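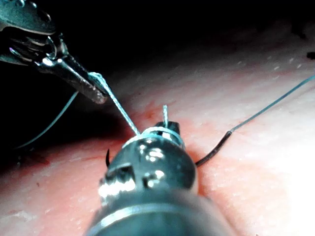 How do you keep the clocks straight when a wrist camera and an overhead camera are both feeding the same policy?

Stamp every frame at the moment the driver hands it over, put all of the streams on one clock, and do the lining-up afterwards in a separate pass. Don't try to be clever while you're recording.

I've had that question from three different people since January, so I thought I'd better write the whole thing up properly. This is how I line up cameras and joint readings for knot-tying runs, using Zurkar (our little recorder) and Ultetell (the thing that turns recordings into training episodes). If you use other tools the steps are much the same, you'll just be swearing at different config files.

Step 1. Pick one clock and stick to it

Everything gets stamped by the recording machine. The cameras have their own idea of what time it is and I ignore it completely. In Zurkar you set clock to host in the session file, and you do it for every stream, including the joint states. I missed the joint states once (only once!) and spent an evening convinced that my kinematics were wrong.

Step 2. Measure the delay on each camera

Host stamps tell you when the frame arrived, and you want to know when the light hit the sensor. So wiggle the arm. Drive one wrist joint back and forth slowly for a bit, record it, then compare the motion in the pictures with the motion in the joint log and slide one against the other until they match. Zurkar has a lag command that does the sliding for you. On my setup the overhead camera comes out at 172 ms, which is horrible, but it's a steady sort of horrible and you can subtract it.

Do this again whenever you change a cable, a hub or a resolution. Huiling Tang tapes the latest numbers to the monitor and I've stopped teasing her for it, having needed them so often.

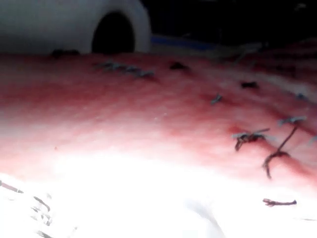 Step 3. Cut the recording into episodes

Ultetell wants one knot per episode, and it needs to be told where each one starts and stops. You can mark the cuts by hand with the space bar, or let it guess from the jaw angles. I let it guess and then go through fixing things, which is quicker even though it gets plenty wrong. The thing to watch is your start frame. A pad like ours fills up with finished knots, with their cut ends sticking out, and from close in they look a lot like the one you're working on, so don't use "there's a knot in view" as your end marker. Ask me how I know. I use the jaws opening and the wrist pulling away together, and if either one is missing the episode goes in the check pile. Glare is the other pest: with the lower left of the pad washed out nearly to white, any tracker you've got running down there will drift off happily, so mask that part out before you ask it anything.

Step 4. Resample, but gently

Pick the slowest camera as your master and find the nearest reading from everything else for each of its frames. For joint angles you can blend between the two nearest readings. For pictures, never blend, just take the nearest one. Zeyu Shao tried blending frames and got two faint threads where there should have been one, and the planner believed in both of them.

If the nearest frame is more than 4 frames away, drop the sample. A hole is easier to live with than a lie.
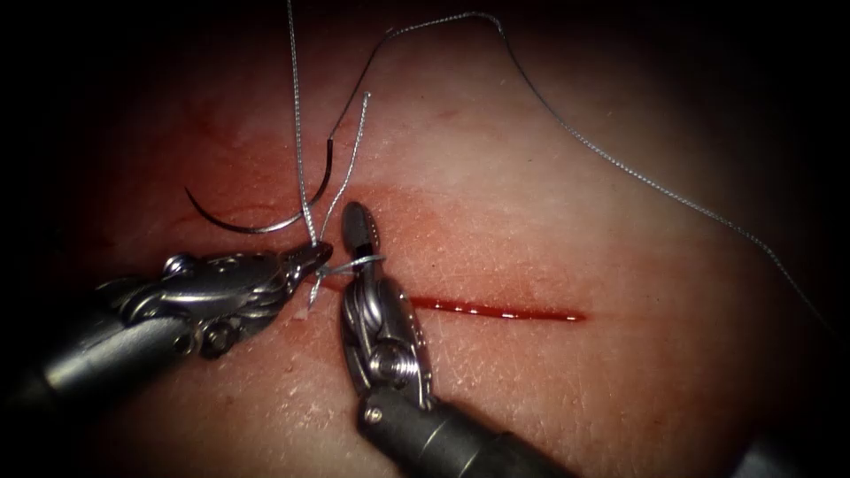 Step 5. Play it back side by side

Open the episode in the Ultetell viewer with both cameras showing and the jaw angle plotted underneath. Step to the point where the jaws close on the thread, and check it closes in both views and on the plot at the same tick. Then find a second closing near the end and check again. If the first matches and the second doesn't, you've got drift, and you need to go back to step 1 and look for the stream that's still on its own clock.

I do this for 3 episodes out of each session, picked at random. Jin (our playback script, in the same repo) will pick them for you if you pass it the session folder.

Last updated 24 May 2021

Related posts
Masking bright spots before you track anything
Jaw angles: why zero isn't closed
Moving old Wedent logs into Ultetell
Naming your sessions so you can find them again

Contact | Copyright 2021 | Back to top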